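**Gripper budgeting** is the practice of estimating what a hand-held gripper programme will cost before any equipment is ordered. The term is used mainly by small automation firms. Critics regard it as a grand name for a shopping list.

## Method

The usual worksheet is credited to Areeba Sethi of Elel. It divides spending into tools, furniture, props and operator time. Sethi's first version priced a single hand-held unit at £1213 and a two-unit station at £2952, with spares left out of both sums.

## Criticism

Usman Virk, a buyer at Umier, reviewed 17 plans drawn up with the worksheet and found that only two had set money aside for worn fingers. He also questioned the claim that hand-held tools save money over a full robot arm, as most plans left wages in another department's budget. Sethi replied in March that wages were "a local matter". Virk's figures have not been checked by anyone outside Umier.

## Workspace costs

Tables, cloths and small props are often entered as "sundries", a heading Virk called a hiding place. 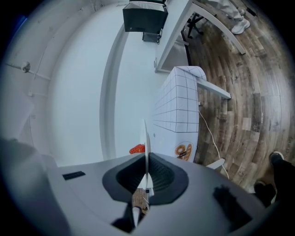 *Hand-held gripper near a table with a grid-patterned cloth.*

The Kurkdale edition of the worksheet, dated 27/09/2019, gives furniture its own line. It still has no line for repairs.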